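3.2 Play food and kitchenware on the table

The second part of the inventory covers the small items that families keep at or near a play table. We treated these apart from the larger furniture (Section 3.1) for a simple reason. Furniture stays where it is put, and a single visit is enough to record it. Small items move between rooms, get mixed with real kitchenware, and are often stored in a different place from where they are used. A list made from the toy box alone would miss a large share of them.

We sorted the items into four groups: play food, vessels, hand tools, and cloths. Play food includes anything molded, sewn, or carved to stand for something edible. Vessels are pans, pots, bowls, plates, and cups. Hand tools are spoons, scoops, spatulas, and similar pieces with a handle. Cloths are towels, napkins, mats, and pot holders, whether sold as toys or taken from the household supply. Items that fit none of the groups, such as coins from a toy cash register, were written down but left out of the counts below.

The full list from the Olaniyan and Skerkham sites came to 810 items. Of these, 148 were cloths, more than we had planned for. The recording sheet we used in September, adapted from the earlier Zandell sheet, had no separate line for cloths, and the first visits had to be entered again once the line was added. Parents had often not thought of a dish towel as part of the play set and left it out when asked to name what was in it. It was usually found when the table itself was looked at.

Figure 4 gives an arrangement in which all four groups appear together. The vessel is metal and the food is plastic, and the towel under the pan does the job of a mat or trivet. 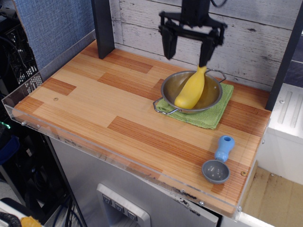 Figure 4. Toy banana in a stainless steel pan on a folded green dish towel, with a toy measuring scoop on the wooden tabletop nearby.

Arrangements of this kind raised two questions for coding. The first was how to enter the cloth. A folded towel with a pan on it can be read as protection for the table, as part of the pretend cooking, or as a towel that was there already. We did not try to decide between these from the position alone. The cloth was entered once, under cloths, with a note that a vessel rested on it. Coders who had marked it as a "mat" in the first round were asked to change the entry to "towel, folded" so that the name of the object and its use were kept apart.

The second question was size. Play food is made to many scales, and a single piece may be large for one pan and small for the next. In the banana and pan pairing the fruit lies on a diagonal, with its stem end up at the far rim. We used the term "leaning" for a piece that rests with one end raised against the side of a vessel, and "flat" for a piece that lies wholly on the bottom. Round foods such as oranges and tomatoes were coded as flat in all cases. Long foods (bananas, carrots, corn, bread) were coded piece by piece.

Hand tools were coded by distance from the nearest vessel. A tool inside a vessel was "in," a tool touching the outside was "against," and any other tool on the same surface was "apart." The scoop in Figure 4 is apart. We recorded the direction of the handle as well, but agreement between coders on this point was poor for short tools and we do not report it.

Material was harder to settle than we expected. Coders agreed readily on metal and cloth. They agreed less often on painted wood and plastic, since the two can look alike when the finish is smooth. Where an item could be picked up, weight was usually enough to tell. Where it could not, the entry was left as "hard, not known." The Hikudier coding guide allows a guess in such cases, but we preferred to leave the gap.

Each table was recorded as found, before any tidying, and then again after the items had been put away. Storage was noted for about 300 items in the second pass. Vessels were mostly nested, with play food placed inside the largest one. Hand tools were kept upright in a cup or left loose at the bottom of a bin. Cloths went back to a kitchen drawer in 70 cases, and these are treated as shared household items in Section 4.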